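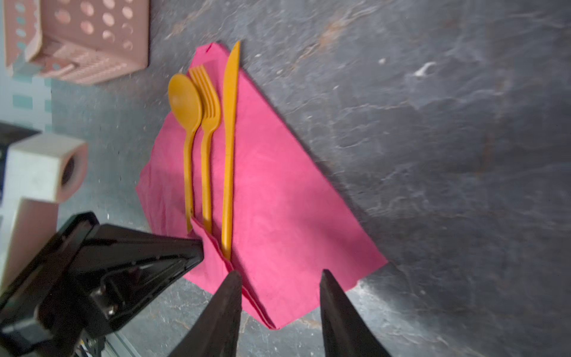 Spoon, fork and knife in mustard yellow on a magenta-pink napkin, one corner folded up.

Home Table Folding Storage Contact

Wrapping a three-piece cutlery set in one napkin

The diagonal wrap holds a spoon, a fork and a knife in a single square napkin with no ring, band or tie. It suits light plastic cutlery and works on any flat surface with room to turn the napkin.

What you need

One square napkin, 30 cm or larger on a side. One spoon, one fork, one knife. A tray or basket for the finished wraps. Heavy steel cutlery needs a thicker napkin than the one used on this page.

Laying out

1. Clear the work area. Move baskets and trays to the back of the counter and leave the front free.

2. Open the napkin and rotate it so that one corner points toward you. Press the creases outward with the side of the hand. Paper keeps its fold lines; cloth may need an iron first.

3. Place the pieces side by side on the napkin, handles toward you. The order used at Plammont is spoon, fork, knife from left to right. Any order will do if every wrap in the batch is the same.

4. Check the length. A long knife may reach past the top corner. Slide all three pieces toward you until the handle ends sit well inside the lower half.

Folding

5. Lift the near corner and bring it up over the handle ends. Crease across the bottom with one finger. This pocket carries the weight when the wrap is picked up, so it should lie flat before the next fold.

6. Fold the left corner across all three handles and hold it down.

7. Roll the bundle to the right, keeping the handles together, until the last corner is used up. Tuck that corner into the pocket.

8. Turn the wrap over and set it down on the loose edge.

If the wrap opens at the bottom, the pocket is too shallow. Undo it and start again from step 5 with the cutlery moved a little higher. If the napkin tears at the fork, the roll is too tight.

Setting up the counter

A diamond layout takes more width than a square one. Keep the napkin in front, with the basket behind it and a tray for other utensils to one side. Chopsticks lie lengthwise in the tray and are wrapped separately. Hanging baskets on the wall keep small items off the work surface.

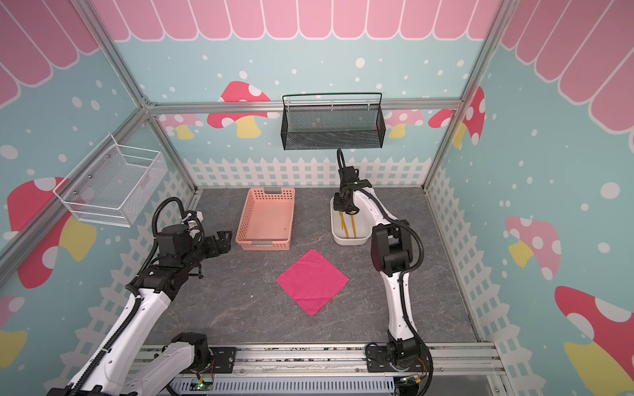
Kristóf Rácz writes that he skips the tray and stands finished wraps upright in the basket, handles down. He packed 117 of them that way for a lunch at Plekby in August and reports that the paper ones held as long as the pocket was creased twice.

Upright storage is acceptable for a basket that is filled completely. In a half-filled basket the wraps lean and the last corner works free. Lay them flat in that case, all pointing the same way, and put no more than two layers on top of each other.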